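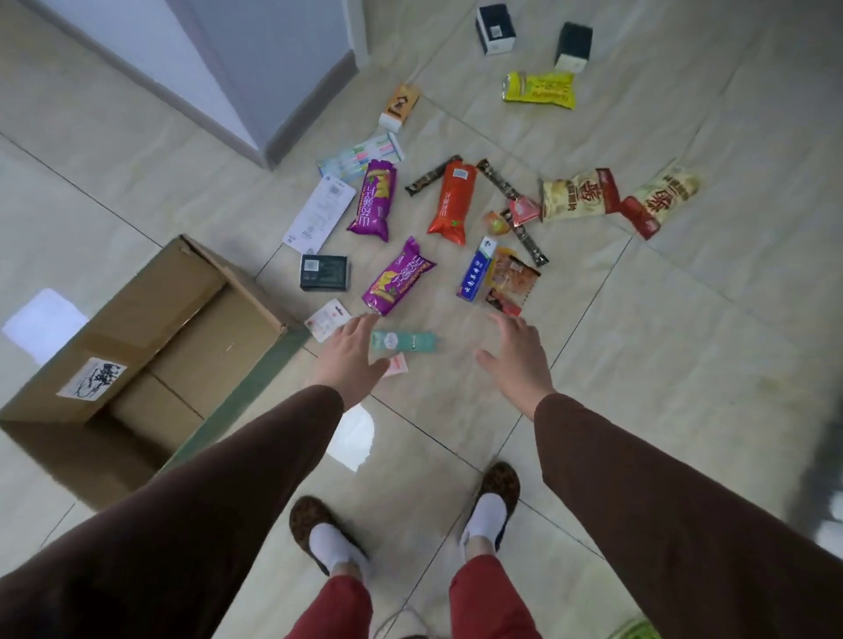 Snacks on the tiles, before sorting.

Filed under: Diary, House & Home

June, 6:45 a.m. Humidity in the back bedroom 73 percent at the wall, lower by the door. Moved the meter to the north corner and left it there. Second coat of Bitum on the outside sill, 45 minutes after the first, which the tin allows. Brush marks still show at the left end.

Hina Jafri called regarding the downpipe. She wants 700 for the replacement, bracket included. Asked her for the price without the bracket.

Slept badly. Read the Clildale survey again and marked 2 pages for Verna.

This site uses cookies. Accept | Manage settings

Back to top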